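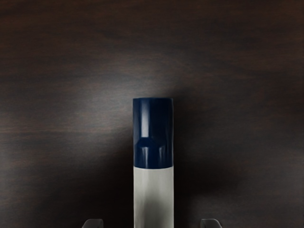 Simulated wrist view, bottle task. Blue cap, off-white body, a fingertip on either side.

Home Projects Gallery Notes People Contact

Gripper comparison: the bottle task

We spent most of March comparing two parallel grippers on the same arm, first in simulation and then on the bench at Heltside. The two are the Stunness, with short rounded fingertips, and the Cantero, with longer flat ones. Both were driven by the Sustov controller so that timing would be the same for each. The picture at the head of the page comes from the simulated part. The notes under it are from the same stretch of work, in more or less the order we did things.

The bottle

We wanted one object that was simple to model and still gave trouble. A tall cylinder does that. It has no flat side to line up with, it tips if one finger touches early, and a two-part surface gives the planner a choice between a glossy area and a matte one. The model has no label or print. Tyra Björklund left them off so the pose estimate would have to work from the outline and the line between the two colors.

The cap

Deep blue and very shiny in the render, with long pale highlights down the front. Fuad Shiferaw set the material that way on purpose. Our first version had a dull cap and the pose estimate was too good to be useful. With the gloss turned up, the estimate began to slide along the highlights, and we got errors closer to the ones we see with real plastic.

There is also a small step low on the cap where it gets wider. Aranka Takács asked for it to stay in the model. A fingertip that closes right on a step like that can ride up or down before it settles, and she wanted to see which gripper handled it better.

The background

Dark brown wood grain. We tried a plain gray table first and went back to wood after a week. The grain gives the tracker something to hold on to when the arm is moving, and the dark color keeps the right side of the body very crisp against the shadow. The left side has less contrast, and most of our bad edge fits were on that side.

Light

One soft bright patch on the wood, upper left of the bottle, fading toward the corners. We kept the light fixed for the whole comparison. Obsa Derese has a separate set with the light moved and will put up his own page for it.

Finger spacing

Both fingers well clear of the sides, with similar gaps left and right. We used this as the check before closing. If one gap was clearly smaller than the other, the run was marked as a bad approach and did not count for or against the gripper. Before we had that rule we were blaming the fingers for errors that came from the arm.

Only the tips show at the bottom of the wrist view. That was enough for the spacing check but not for seeing how the pads sat once they were closed, so for contact we used the force readings.

Runs

1473 simulated approaches in all, split as evenly as we could between the two grippers. Dagim Beyene wrote the script that started them and sorted the results. We then picked 40 starting positions and repeated them on the bench with each gripper.

Stunness fingers

The better of the two on the body. The rounded tips forgave a small angle error and the bottle mostly stayed upright. On the cap they were less good. A rounded tip has a small contact patch, and when it met the step it moved. On the bench 11 of the starting positions gave a slip that we could see without looking at the log.

Cantero fingers

Better on the cap, where the flat pads bridged the step. They needed a straighter approach, and when the wrist was turned a little too far one edge of the pad touched first and pushed the bottle over. Closing at a slower speed helped – we ended up at half the speed we started with.

Controller

No complaints about the Sustov once it was set up. Changing grippers means loading a new profile and homing the fingers, which takes 5 minutes if the cable is already routed. The force limit is stored with the profile, so check it after every change. Fuad lost an afternoon to an old limit that had been carried over.

Simulation against bench

The order of the two grippers came out the same in both, for the cap and for the body. The simulated bottle fell over less often. Tyra thinks the friction under the base is set too high and is working through that now.

Next

Same bottle, same wood, same controller, with a softer pad on the Stunness tips. Aranka has two pad materials cut and a third on order. Results will go under Notes.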